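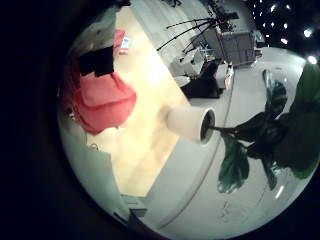 *A fiddle-leaf fig in a white pot.*

Jolene Partington has run the plant hire side of Luscombe for long enough that she no longer remembers what she charged for her first order. It was for a solicitor's waiting room in Dratside, and the solicitor wanted something that would live beside a radiator.

"I told him there wasn't much that would," she says. "He took two rubber plants and moved the chairs instead."

Luscombe now has 98 customers on regular contracts, most of them offices, dentists and small hotels. The firm owns the plants and the customers pay monthly for the loan of them, with a visit every fortnight for watering, dusting and pruning. If a plant fails it is swapped. Partington does the buying and plans the rounds. Declan Mulligan drives one of the two vans and looks after the glasshouse, where plants go to recover.

We talked in the potting shed, with the door open and the radio on low.

The business began as a market stall. Partington sold herbs and bedding, and in winter there was little to sell. A customer asked whether she would look after the plants in her office while the staff member who usually did it was on leave. The leave was extended and then the staff member left. "So I had one client for six months, and I thought, well, there must be others."

She is careful about what she will put into a building. Her first visit to a new customer is made without any plants at all. She asks where the draughts are, whether the heating goes off at weekends and who will be tempted to tip cold tea into the pots.

"Cold tea is a real problem," she says. "Fungus gnats love it. People think they're helping."

Fiddle-leaf figs are the plant she is asked for most often, and she has mixed feelings about them. They look good in photographs and customers know the name. They also dislike being moved, and moving plants is a large part of what Luscombe does.

"You put one down in a new place and it drops four leaves, and then you get a phone call," she says. "I say leave it alone for a month. Don't turn it round, don't feed it, don't give it a drink every time you walk past. Most of them can't do it."

Mulligan is less patient with the figs. He would stock more aspidistras if it were up to him. His grandmother kept one on a landing with no window, and it outlived her. "It went to my uncle and he's still got it," he says. "He does nothing to it. I've seen him put his coat on it."

Mulligan came to the firm from parcel delivery, where he had 110 drops on a normal day. He has 21 on his longest round now. He knew nothing about plants when he started and says he learned by being told off. In his first winter he left a tray of crotons in the van overnight during a frost and lost the lot.

"She didn't shout," he says. "She just had me write out what they cost."

The glasshouse is behind the yard and was already old when Luscombe took on the lease. Heating it is the firm's biggest worry after wages. Two winters ago they lined the north side with bubble wrap and moved the tender plants together at one end, and last year they fitted a second-hand boiler from Hikura, a nursery that was closing down. The boiler cost £2,000 and took three weekends to put in. Partington thinks it has paid for itself. Mulligan is waiting for another cold January before he agrees.

Both of them have seen what people want from an office plant change. When Partington started, plants were for reception, where visitors would see them. Now she is asked to put them between desks. One of her newer customers, the architects Ní Bhriain, keeps a shelf of small ferns in the meeting room and nothing by the front door.

"I like that," she says. "The people in there all day get the good of them."

She doesn't make claims about plants cleaning the air. She was given a leaflet on the subject by a wholesaler years ago and stopped handing it out after a customer asked her how many she would need for it to work. "I couldn't tell him. I said they're nice to look at and somebody comes in to see to them. He signed up anyway."

Compost is the other thing she has changed her mind about. Luscombe went peat-free last spring, and the first few months were difficult. The new mix dried out on top while staying wet underneath, and several plants were overwatered before anyone noticed. Mulligan now pushes a bamboo cane down to the bottom of the pot, leaves it for a minute and looks at the end.

"It costs nothing and it works," he says. "I've got one in the door pocket of the van."

There are no plans for a third van. Partington has been asked to quote for a hotel on the coast and is inclined to say no, as the drive would take up most of a day. She would prefer to fill the gaps in the Dratside round, where there is a new health centre opening in May. She has already been in to look at the windows.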